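2018-11-03, open day at the Vostari furniture house, Brernville

We took the bus from Hundmont and arrived when the doors were just opened. The entrance was free, and I was glad to go to the bedrooms before it became crowded.

## Bedrooms

The double bed was made very neatly, with white sheets and a thick folded duvet. I liked the most the tall brown headboard with its padded parts, and the small grey pillow with long fringe between two plain ones. My sister has a similar pillow, but without tassels.
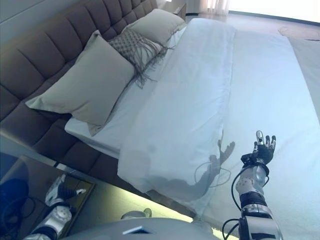 ## Coffee and going home

The coffee corner is upstairs. We stayed there 90 minutes, which was too long, and we missed the talk about mattresses. The next bus left from Lynch Street at the back side.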